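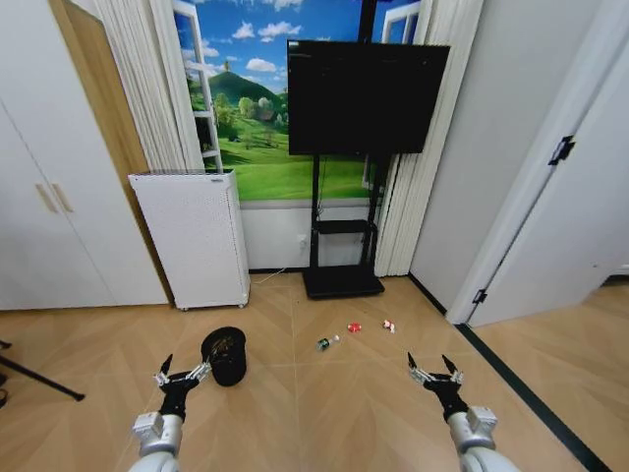 Figure 3. Small litter on the wooden floor of the Celari room, with the black bin and the television stand.

4.2 What ends up on the floor, and what the bin has to do with it

I should say at the outset that I didn't set out to write about bins. The Gallness study was meant to be about how people leave a shared room at the end of the day, and I had pictured pages on chairs, mugs and who switches the lights off (we do get to the mugs, in 4.4). But every time I went back to my notes, the same small stuff kept turning up: bottles, wrappers, twists of packaging, the sort of thing you'd walk past three times before bending down for it. Of the 199 entries in the Ondbridge log, a good half have something to do with small litter or with the thing it was supposed to go into, so it gets a section of its own.

Figure 3 gives a fair idea of what I mean. There's a little green bottle on its side, something small and red in the middle that could be a wrapper or a bottle cap, and a white-and-red piece that looks like crumpled packaging. The bin is standing right there, nearer than any of them! I find this oddly cheering. Before the fieldwork I had assumed, as I think most people would, that litter is a matter of distance, and that if you put the bin close enough the floor looks after itself. The log doesn't bear that out at all. In the rooms with the nearest bins, people throw. In the rooms where the bin is a proper walk away, people tend to carry their rubbish with them when they leave, and quite a lot of it goes home in pockets.

I went through the throwing entries twice, as I didn't trust my first reading. What they have in common is a bin with a small mouth and a person who is sitting down. Someone has a go from their chair, misses, says they'll get it in a minute, and then the meeting starts or the kettle boils. I've done it myself, and I was the one keeping the log.

The floor matters too, more than I'd have guessed. The Celari room has pale wooden boards laid in that broad zigzag, and against them a red scrap shows up from the doorway. In the carpeted rooms at Mikkelsen House (a busy speckled carpet, chosen, I was told, for exactly this quality) a wrapper can lie for days. So I'd be careful about reading the log as a record of which rooms are dirtier. Some of it is simply a record of which floors give the game away. I've tried to allow for this by adding a second pass on hands and knees in the carpeted rooms, which was undignified but worth it, and which turned up 27 items the standing pass had missed.

Now, the container itself. I use "bin" loosely in this section, and I ought to be a bit stricter. Across the 14 rooms in the study I sorted the containers into three types: stiff bins with a small mouth, lined kitchen bins with a lid, and soft mesh ones with a wide opening, of the kind people buy for washing and then use for everything.

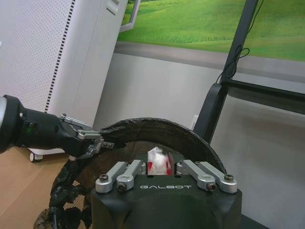 Figure 4. Rim of the dark mesh basket, with its wrinkled dark covering and the finer net inside the curve.

The soft ones deserve more space than I first gave them. The wide mouth is a great help, obviously, and the throwing problem more or less goes away. What you get in exchange is a container that won't hold its shape. The rim in Figure 4 is a good one to look at, with that lumpy edge and the mesh hanging in folds beside it. Several people I talked to described picking up a basket like this by one side and having the whole thing fold towards them. One person told me she always takes hold of the rim first and only then thinks about where she's going with it, and after trying it both ways I've come round to her view. Grabbing the netting lower down just pulls the side in. 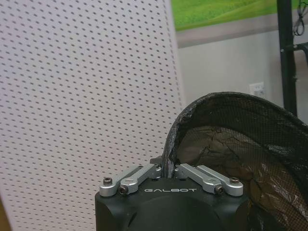
Then there is the matter of being able to see in. I asked people whether they minded, and the answers split in a way I didn't expect. Those who emptied the containers liked mesh very much, for the plain reason that they could tell from across the room whether a trip was needed. Those who only put things in were less keen. A few said it made the room feel untidy even when everything had been cleared, and one said she had started wrapping her rubbish in a second bit of rubbish so that it looked nicer. I have no category for that in the coding scheme, so it sits under "other" with a note.

Lining the basket with a bag seems the obvious way out, and some of the rooms had got there by themselves. It does hide the contents up to a point, though a thin liner slumps, and once it has slumped people stop aiming for it and things slip down between the liner and the net. I fished out a fair few till receipts that way. A liner clipped over the rim stays put far better, but then whoever empties it has to unclip it, and in two of the rooms the clips had wandered off by the second week.

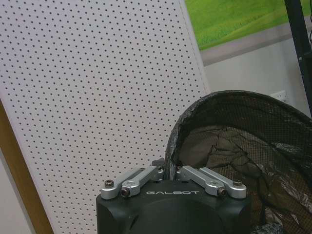 Position was the last thing I looked at, and I'd have liked longer on it. Bins drift. You put one in the middle of the wall on a Friday and it's tucked in beside something tall the next time you call, next to a board or a stand or whatever else in the room has legs and can be pushed about. I think people shift them out of the way to walk past and never shift them back. Once a bin has settled into a corner with other furniture round it, it gets used less and the floor in the middle of the room gets used more, and this held for all three types. The effect was weakest for the wide soft baskets, which are light enough that someone will drag one out again with a foot.

I don't want to lean too hard on any of this. The rooms were all in Ondbridge, the fieldwork ended in May before the building got properly busy, and I was a visible person with a clipboard, which must have made at least some people tidier than they'd otherwise be. The drift of the bins is the finding I'd most like to see someone else check, and the floor plans I used for marking their positions are in Appendix B, along with the log sheets for the carpeted rooms.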